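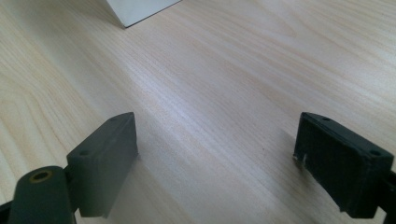 4.2 What the founders told me about money

I went into the interviews expecting to hear a lot about banks. I didn't. Of the 253 small business owners who answered our September survey, 111 had started with nothing but savings, and most of the people I met in Flumska were in that group. They talked about savings the way other people talk about the weather, all the time and with plenty of complaints!

The owner of Hosside, a home delivery firm with two vans, kept her first-year accounts in a school notebook. She let me copy a few pages (thank you again), and they show her paying suppliers within 30 days even in months when she paid herself nothing.
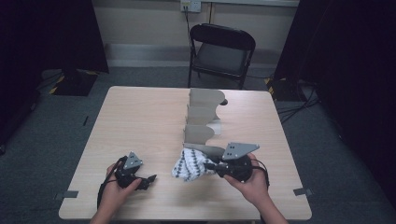

Figure 2. Table with striped cloth and two hand-held grippers.

Boiko was a different story. It sells table linens and kitchen textiles door to door, and its founder borrowed from an aunt before she had a single customer. Her early stock was all plain colors, and it sat there for months. Bold patterns moved much faster, the sort of black zigzags and diamonds on white that you get on the cloth in Figure 2, and she told me she'd have paid back the loan a year sooner if she'd bought those first. I believe her, though I only have her side of it.

Tandberg, the wholesaler both firms buy from, wouldn't share its credit terms with me, so Section 4.3 relies on the owners' own invoices.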